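Buying and Budgeting for a Two-Arm Cell: Frequently Asked Questions

Serkley – Planning Help

We get a lot of mail from small shops that are thinking about their first robot cell, and after a while you notice that the same questions keep coming around. So we have gathered them up on one page, with the answers we would give you if you called. Some of them run long. Pour yourself a coffee and skip to whichever ones you need.

Where should I start if I have never bought a robot before?

Start with the part, and leave the robot for later. Pick up the thing you want moved and spend a morning watching the person who moves it now. Write down how it arrives, how it leaves, and every small thing their hands do in between. You would be surprised how often someone gives a part a little quarter turn or a wipe with the thumb without knowing they do it, and those little habits are what end up costing money when a gripper has to do them.

Once you have that list, we can have a really useful conversation. Before that, we are both guessing.

Do I need two arms, or will one do?

One will do more often than people expect, and we are happy to say so even though we sell both. If your job is picking parts from one place and putting them in another, and the machine downstream is slower than the arm, a second arm will spend its day waiting.

Two arms begin to make sense when one has to hold while the other works, or when you have two different grippers and the time spent swapping them is eating your cycle. They also make sense if you know a second job is coming. Adding an arm to a cell that was laid out for one usually means moving the first, and then every taught position has to be done over again.

How much table do I need?

More than the parts take up. People tend to measure the turntable and the bin, add a hand's width, and order that. Then they find there is nowhere to set a tray down during a changeover, and no place for the fixture they thought of in the second month.

A layout we come back to a lot for loose cylindrical parts puts the arms behind the far edge, with a turntable near the middle of that edge and an open bin to the right of it. The operator's side stays clear. We drew this one up in simulation for our Gurkutura package, which is the smaller of our two-arm cells. 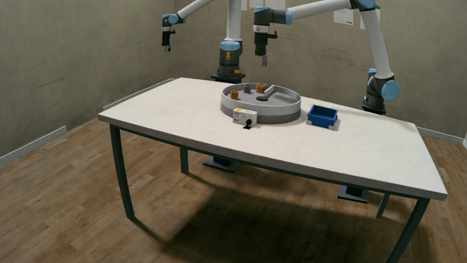

Mounting the arms on their own stands gives you the whole tabletop back, and it means that leaning on the table doesn't lean on the robots. The price is floor space. Be sure to add the stands to your floor plan, along with room for a person to get in behind them with a wrench – we have seen more than one cell pushed so tight to a wall that changing a cable meant moving everything.

Why a turntable and not a conveyor?

Mostly money and space. A turntable sits on the table, needs one small control, and brings parts around to the same spot so the arm has less hunting to do. A conveyor is the better choice if parts come to you from another machine in a steady stream. For parts that a person tips in by the handful, we would start with the turntable and see how far it takes you. It often takes you the whole way.

If you run parts in more than one color, tell us early. Sorting by color needs a camera and some decent, steady lighting, and both are far easier to plan for at the start.

Can I see a simulation before I pay for anything?

Yes, and please do! We will build a simple one from your floor measurements and a few sample parts. It will show you whether the arms can reach what they need to reach, and whether they get in each other's way. It is much less good at telling you how a slightly oily part behaves between two metal fingers. For that we want the real parts on a real bench, and we ask for 10 of them, including a few of your ugly ones.

What costs do people forget?

The arms are the number everybody asks for first, and they are often not the number that hurts. Here are the lines we most often see missing from a first budget:

Gripper fingers. The standard ones are fine for trials. Plan on a set cut to your part, plus a spare set.
Guarding, and the risk assessment that tells you which guarding you need.
Power and air to the spot where the cell will stand. Ask your electrician before you sign.
Training, including the wages of the people sitting in it.
Freight and unloading. If your dock has no forklift, say so on the form.
Something for the parts to land in. A plain bin costs very little, but you want several of the same one so the drop position never changes.

Is there a charge for the site visit?

There is. A visit costs $615, and we take it off the final invoice if you go ahead with us. One person comes out for a day, measures the floor, looks at your power, and talks with the operators. Please make sure the operators are free for part of that time – their half hour is usually the best one of the visit.

Should I buy or lease?

It depends on how sure you are of the job. If the part has been on your books for years and isn't going anywhere, buying tends to work out cheaper. If it belongs to one customer on a short contract, a lease lets you sleep better. We lease through Dmytriv on a term of 2 years, and at the end you may hand the cell back, extend, or buy it out. Custom fingers and fixtures are not part of the lease, so budget for those separately.

How many people need to be trained?

At least 2, and on different shifts if you run more than one. Small shops like to send their single best person, and then that person takes a vacation. The basic course lasts 5 days at our Drundbridge workshop. It covers moving the arms by hand, teaching positions, clearing a fault, and restarting safely after a stop.

When should I order if I want to be running by fall?

Talk to us in spring. For a September start we like to have the layout agreed before summer, which leaves time for sample parts, fingers, and the changes you will want once you see your own parts going around. If you are already past that, write anyway and we will tell you plainly what can be done.

What should I send with my first inquiry?

A rough sketch of the floor with measurements, a phone video of the job as it is done today, the weight and size of the part, and how many you need in an hour. A sketch on the back of a packing slip is perfectly fine. If you have a spending limit, please tell us that too, and we will work inside it or let you know early that we can't.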